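3.2 Sammelverhalten und Vollständigkeit

Wer sich, wie wir, über viele Abende hinweg mit Sammelaufgaben in gemütlichen Lebenssimulationen beschäftigt hat, der weiß, wie schwer es fällt, ein halb gefülltes Album einfach liegen zu lassen. In Alholm, dem Spiel, auf das wir uns in diesem Abschnitt stützen, gibt es 70 Muscheln, von denen 19 nur nachts am Strand auftauchen. Mota hat diese Gruppe in ihrer schönen (und leider viel zu selten zitierten) Vorarbeit »Nachtfunde« genannt, und wir übernehmen den Begriff gern.
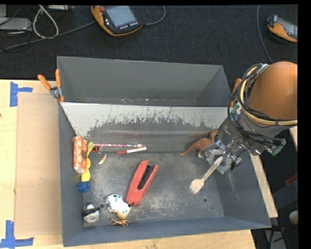 Abbildung 2

Ausgewertet wurden die Spielstände von 34 Teilnehmenden, zusammen über 700 Spielstunden. Besonders gefreut hat uns, wie liebevoll viele ihre Funde in der Vitine, dem kleinen Museum am Hafen, angeordnet haben, obwohl das Spiel dafür keinerlei Belohnung vorsieht. Verkauft wurden fast nur doppelte Exemplare, und selbst von diesen behielten manche noch eines für den eigenen Garten zurück. Auf die Tauschgeschäfte zwischen Nachbarn, die in der Sommerphase ab Juni deutlich zunahmen, gehen wir in Abschnitt 3.3 ein.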